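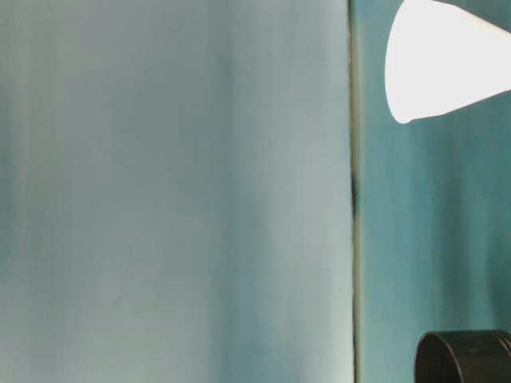
The Case for the Plain Flat Front

Two surfaces, one a matte pale blue-grey and one teal, with a narrow seam between them. I would argue that storage fronts need little more than this. Handles, frames and trim are added by habit, and most of them make a small room harder to keep clean.

I measured the wall run in my own workroom before replacing the doors. It is 2490 mm long. The old framed fronts had a raised border and a bar handle on each door, and every border was a ledge that held dust. Cleaning them took 20 minutes. Flat fronts take a damp cloth and one pass from top to bottom.

The usual objection is monotony. Color answers it at no cost in depth. Pale and dark fronts of the same hue family can mark two kinds of contents, for example daily items behind the light doors and seasonal ones behind the dark. Labels then become optional. I prefer a matte finish for both, as gloss shows every fingerprint under a side light.

The seam deserves more attention than it gets. On a plain wall the eye goes straight to the joint, and any irregularity in it reads as a fault. Closten and Jellard both publish generous gap tolerances for their doors. I consider these too loose for a flat run. Set the hinges, load the shelves, then check the gap again at the top, middle and bottom, and adjust under load.

There is one real drawback. A front without a handle needs a push latch or a finger groove, and latches wear. I fitted Kramer latches in March and have replaced two. I still would not go back to bars.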